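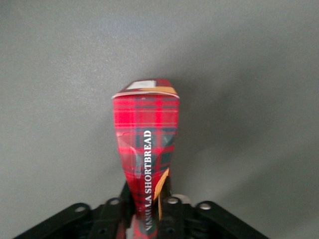

OK I have been cooking dried beans every week since June and I need to talk about it. Thread, because I can't stop at one post!

Started with a bag of big white beans from the Camargo stall at Grambridge market. I'd only ever bought canned. First pot came out so creamy I ate it standing at the stove with a heel of bread and skipped the dinner I was supposed to be making.

Soaking: yes, I soak. Big bowl, cold water well over the top, a good spoonful of salt stirred in, leave it overnight. The salt was new to me. I grew up hearing it makes beans tough and I've had the opposite – the skins stay soft and far fewer of them split.

Morning, drain and rinse, into the heavy pot. Fresh water, two fingers above the beans. Then half an onion (don't chop it), 4 garlic cloves still in their skins, 2 bay leaves, and way more olive oil than feels sensible.

Bring it up to a real boil and hold it there for ten minutes, THEN turn it right down. If you're doing red kidney beans, please don't skip the boil, they need it to be safe. After that you want a lazy bubble now and then and the lid slightly open.

Time is the annoying part. My Camargo beans took an hour and twenty. A bag from the back of the cupboard, age unknown, took close to three hours and a few of them still squeaked. Taste five beans, not one. If all five are creamy you're done. 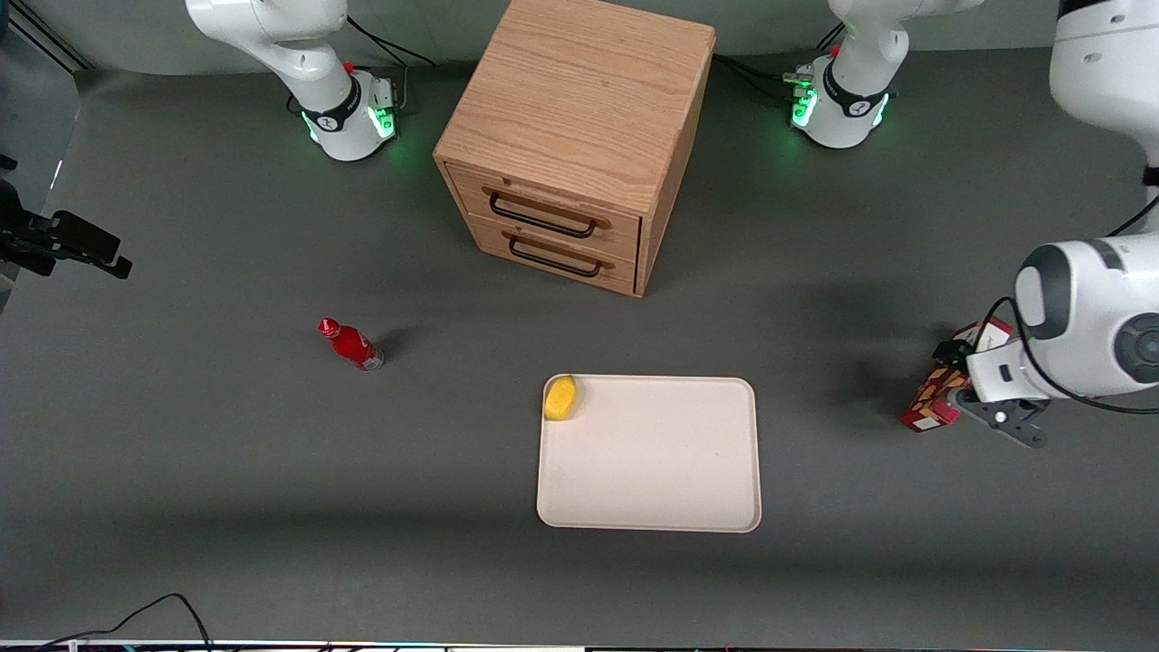 Storage question from last night, since several of you asked where I keep all of it: currently in paper bags on top of the fridge, held shut with clothespins, and I can never find the black ones. What I want is a wooden drawer cabinet like the one on that gray table, beans in the drawers, labels on the front, and a cream tray next to it for sorting out the little stones. Until then, clothespins.

And do sort them! I found a pebble in the lentils from Pistville that would have cost me a tooth. Spread them out, run your hand through, takes a minute.

The broth!! Do not pour it down the sink. I lost the first few pots' worth before I knew better and I'm still sore about it. It goes thick and almost silky overnight in the fridge. I cook rice in it, I thin out soup with it, and once I just heated up a mug with black pepper and lemon and drank it on the back step.

Someone asked for amounts. My lazy one-person batch is 247 grams dried, and yes that's a weird number, it's what my favorite scoop holds when it's heaped and I finally put it on a scale. Gives me lunch for a few days plus a tub for the freezer.

What I've done with them so far: on toast with lemon and too much parsley. Mashed with the soft garlic squeezed out of its skin. Fried in a hot pan until the edges went crisp (so good, do this with chickpeas too). Stirred into tomato sauce with a bit of the broth.

Failures, to be fair: I put chopped tomatoes in at the start and those beans stayed hard for what felt like my entire weekend. Tomatoes, vinegar, lemon – all of it goes in once they're already soft. I also forgot a bowl soaking on the counter in hot weather and it started to fizz. Straight to the compost.

Next up is a speckled bean from a grower out past Rundstead. They're maroon and cream and so pretty I'm a little sad they'll go brown in the pot. I'm going to try them with sage and a strip of orange peel.

Soaking them tonight, going on the stove at 7 in the morning. If you've got a favorite bean I haven't mentioned please tell me, I have room for one more clothespin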